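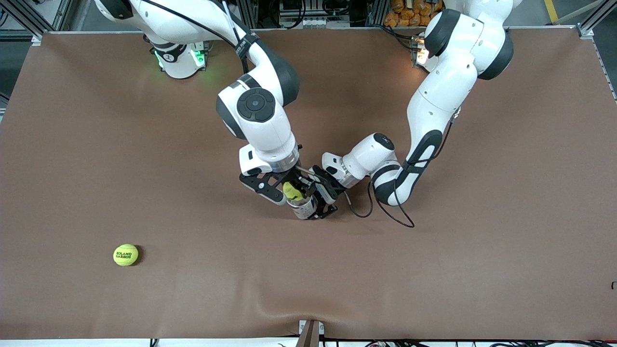 Indari table cover, brown, large

I bought this in April to replace an oilcloth that had cracked along the folds. The shop offered it in three colours and I took the chocolate brown. I have used it on the dining table since then, for meals, for sewing and for one long weekend of repotting.

The surface is smooth and matt. I wanted that, as the old cloth was shiny and threw the ceiling light back at anyone sitting down to read. Small pale things show up well against it. I can find a dropped pin or a white button straight away, which I never could on the flowered one.

It came folded in a flat packet and the creases took 14 days to drop out. Most of them went, at least. One stubborn ridge remained near the front edge, and if you push something heavy across the table the cover still lifts into a soft fold there. Tamsin Ruawai has the same one and told me to roll it round a cardboard tube overnight. That helped, though it came back a little by Wednesday.

Cleaning is easy. Tea, jam and candle wax have all come off with a damp cloth and washing-up liquid. Flour is a nuisance — it gets dragged about and leaves a grey bloom until you go over it twice. Tins and jars leave no rings that I can find. I wouldn't put a hot pan straight on it, and the leaflet says the same.

It doesn't grip the table as well as I'd like. I bought 8 clips from Michalík to hold the sides and they do the job, but a cover at this price ought to come with some. The cut edges are plain, with no hem, and so far they haven't curled.

I looked at the Lelska one as well. It is thicker and would probably lie flatter, but it was only sold in cream and pale grey, and we eat a lot of beetroot.

Four stars. I'd buy the brown again, and I'd order the clips at the same time.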